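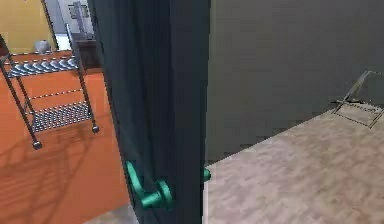
When the robotics program at Fellum Technical College announced its October challenge, many students expected an obstacle course. They were asked instead to get through a door.

The task was set by Kanyarat Onsri, who has taught the second-year course since its founding. Each team received the same simulated apartment and the same virtual robot, and was required to bring the machine from one room to the next without striking the door, the walls, or the furniture. Every entry was run 300 times, with the door set at a different angle at the beginning of each attempt.

"A door is a demanding object," Onsri said. "It moves when it is touched, and it hides whatever is behind it."

In the simulated rooms, the students met that difficulty early. A door standing partly open and viewed along its edge offers a robot very little to recognize, and a wire shelving cart on a glossy floor adds shadows and reflections that can be mistaken for solid objects. The team led by Oddur Skov and Oi-ling Yen spent much of the term teaching its software to locate the green lever handle first and to work out the position of the door from there.

Of the 29 students enrolled, 20 submitted work for final judging. Skov and Yen placed second. First place went to Þórarinn Kárason, who worked alone and whose program approached the doorway slowly and stopped often.

The college will offer the course again next year, with a second door added to the apartment.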